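Search the guides

Last updated: November

Category: Set-up guides > Linen and towels > Folding station

Tallholm Linen Handbook
Section 4. Setting up the table and folding towels to the standard rectangle

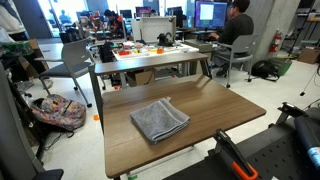

4.1 Before you start

This section is for everybody who prepares towels for the Tallholm guest rooms, and also for the weekend helpers who come from the Frimpong house. It explains how to choose and prepare a table, how to fold one towel into the standard rectangle, and how to check it before it goes to the shelf. Washing and drying are in Section 3. Please read that section first if you are new.

You need the following things:

- one table with a smooth top, free of other work
- the dry towels, in a basket or on a clean chair
- a soft cloth for wiping
- the Muvau shelf labels, if you will also fill the shelves

A gray terry towel is the usual towel in our rooms. The white ones are for the pool only and they have their own fold (see Section 5).

4.2 Preparing the table

1. Take away everything from the part of the table where you will fold. Keep a free area which is larger than the open towel. If the table is small, you may let one end of the towel hang over the side, but not more than one third of it.

2. Wipe the top with a cloth that is only a little damp. Wipe in one direction, then turn the cloth and wipe again.

3. Wait until the top is dry. A glossy top is difficult to judge under ceiling lamps, because the reflection and a wet place look almost the same. Put your palm flat on the table and move it slowly. Your hand feels the water sooner than your eye sees it.

4. Check the edges and corners with your fingers. Terry cloth is made of small loops, and a rough edge will catch them.

5. Stand at the long side of the table. If you must bend your back to reach the middle, go closer or ask for a higher table.

NOTE: A table with rounded corners is preferred. If you have only a table with sharp corners, fold in the middle and lift the towel away - do not pull it over the corner.

CAUTION: Do not use polish or spray wax on a folding table. It goes into the towel and the towel does not take water well afterwards. Kobina Appiah keeps the correct cleaner in the cupboard by the back stairs, on the shelf marked Handgate.

4.3 Folding the standard rectangle

The instructions are for one bath towel. Hand towels use the same steps, but leave out step 6.

1. Hold the towel by two corners of one short side and shake it two times. The loops stand up and the towel becomes softer to fold.

2. Lay it on the table with the care label facing up, and with the long sides going from left to right.

3. Smooth the towel with the flat of your hand, from the middle to the outside. Do not press hard. A towel is not a shirt and it does not need a sharp line.

4. Take the long side that is far from you and bring it to the long side near you. Put the corners together first, and after this the middle. The label is now inside.

5. Take the left short side and bring it to the right short side. Smooth again, one time only.

6. Fold in three parts: bring the right part over the middle, then the left part over both. The last edge should stop a little before the outside fold, so it does not stick out when the towel is placed on the shelf.

7. Turn the whole towel over, with one hand under and one hand on top. The loose edges are now at the bottom.

8. Push lightly on all four sides with the sides of your hands until the shape is even.

NOTE: If you are left-handed, do steps 5 and 6 from the other side. The result is the same. Yaa Addo folds this way and her towels go on the shelf with all the others.

4.4 How the finished towel should look

The finished towel is a neat rectangle which lies by itself without opening. The folded edges are soft and round, and you can see the layers from the side. The surface may look slightly fuzzy. This is normal for terry cloth and you should not try to make it flat with an iron.

It is not important that the towel lies straight with the table. Some people spend much time to turn it parallel to the edge, but it will be lifted in a moment anyway. Only on the shelf must it be straight.

Leave the finished towel well inside the table and not at the border. Sleeves and bags pass there, and a towel which falls on the floor must go back to the wash, even if it looks clean.

CAUTION: Do not place cups, pens or phones on a folded towel, also not for a short time. Pen ink is the stain we remove least often with success.

4.5 Checking

Check every towel before you carry it away.

1. Look at the side with the round fold. There should be no loose corner coming out.

2. Touch the inside layer with two fingers. If it feels cool or heavy, the towel is not completely dry. Open it and hang it again.

3. Look for pulled loops. Cut a single long loop with small scissors, near to the surface. Never pull it.

4. If the towel has a hole or a thin place, put it in the repair bag and write it in the book. Ohemaa Tetteh collects the repair bag and decides what can be mended and what becomes cleaning cloth.

4.6 Placing on the shelf

1. Carry the towels flat on both forearms. Do not hold them under the chin.

2. Place each towel with the round fold to the front.

3. Keep to the shelf limit. The long shelf takes 40 towels and the short one takes fewer, as written on its label. When the shelf is too full, the lower towels become hard and keep the marks.

4. Put the newly washed towels at the bottom and move the older ones up. In this way all the towels are used equally.

NOTE: The store has 100 gray bath towels in use. If your count in the book is different, write your own number and your name beside it, and do not correct the number of the person before you.

4.7 Common problems

The rectangle opens by itself.
Usually the towel was folded too loosely in step 4, or some air stayed between the layers. Open it to the half, smooth again, and repeat from step 5.

One side is thicker than the other.
The three parts in step 6 are not equal. Make the middle part first with your eye, before you fold anything over it. After some practice the hands will know it.

The towel is longer on one side and the corners do not meet.
Some older towels have lost their shape in the dryer. Put the two front corners together and let the difference go to the back, where it is hidden.

Gray fluff stays on the table.
New towels lose fluff in the first washes. Wipe the table dry after every few towels, and clean the dryer filter as in Section 3. If it continues, tell Seidu Kpodo, who orders the towels.

4.8 When you finish

Wipe the table again and leave the top free for the next person. Hang the cloth open, not in a ball. Return the basket to its hook and sign the book with the time.

Questions about this section go to Yao-tsung Chiang at the Tallholm linen room, before 2 in the afternoon if possible.

Tags: towels, folding, terry cloth, table care, shelves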